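Section 2. Before You Order: Budgeting for a Handheld Gripper and Arm Cell

Read this section before you sign a quote. Most Mitik buyers skip it and go straight to Section 3, and many of them end up ordering parts twice.

1. Write down the one task you are paying for. "General handling" is a sales phrase. If you can't name the object and where it has to go, stop at this step.

2. Ask for the price of the gripper with finger pads included. The Tresstead quote we were sent listed pads as a consumable on a separate page, at $575 for a year's supply. Felt wears. Budget for it.

3. Measure your bench and the floor next to it. Brochures show the arm alone on a clean surface. Computers, power supplies and cable all need a place to go, and none of them appear in the footprint figure.

CAUTION: Do not accept a vendor demo on the vendor's own objects. Bring yours. 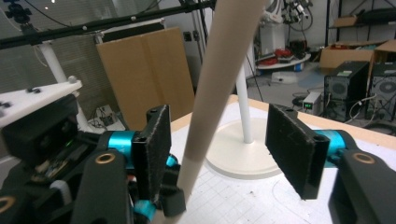
4. Run the handheld gripper by itself for 6 weeks before you commit to an arm. If your people can't do the task with the gripper in their hands, an arm is unlikely to rescue it. Rafsan Siriwardena's team got this far in June and cut their order in half.

5. Test awkward items early. Long, light things such as cardboard tubes swing when held off center, and payload ratings say nothing on that point.

6. Get the support terms in writing. Brekke offers 4 hours of remote help with each unit. Ask whether unused time expires. It does.

NOTE: The payback calculator supplied with Mollent quotes assumes the cell runs 9 hours a day with no stoppages. Put in your own hours. If the payback date moves past the end of the warranty, treat the purchase as an experiment and fund it that way.

7. Hold back part of the budget for brackets, mounts, extra cable and shelving. Any quote that shows zero on this line is incomplete.

8. Send the finished worksheet (Appendix B) to Marlene Damasceno for review. Orders without a worksheet go back to the requester.

Prices in this section were last checked 01/01/2018.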